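Maintenance technician, two-armed robot cell – Pagano site

Vandura is looking for a technician to look after one machine at our Pagano site: a two-armed robot that practises household jobs with towels, cloths and bedding. You would be the main person responsible for it, reporting to Loredana Rinaldi.

The work

Daily start-up checks on both hands, wrists and forearms. Tightening or replacing finger joints. Checking wrist straps and re-routing cables that have begun to rub. Calibrating the arms after any part is changed, and writing it up in the log. The machine had done 1,617 hours when the last service was signed off, and the next full strip-down is planned for December.

You will also set up the task areas. Rails and hooks have to be put back at the recorded height before each run.

What we ask for

Two years or more in mechanical or electrical repair. Robot experience is useful – we will train someone who has worked on lifts, printers or packing lines. You should be able to read a wiring diagram.

Pay is 2,690 euros a month before tax, for 4 days a week.

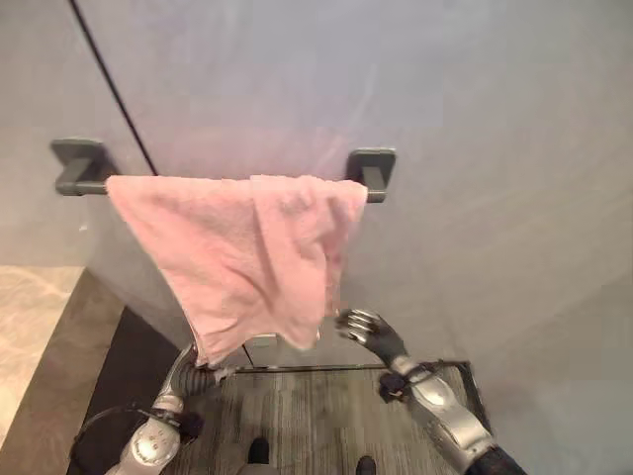

Will I have to write code?
The job needs none beyond running the calibration scripts, which Henrique Godinho maintains.

To apply, send a CV and a short letter to Benedetta Zuccaro by Mar 22, 2026. Interviews take place on site and include a short practical task at the bench.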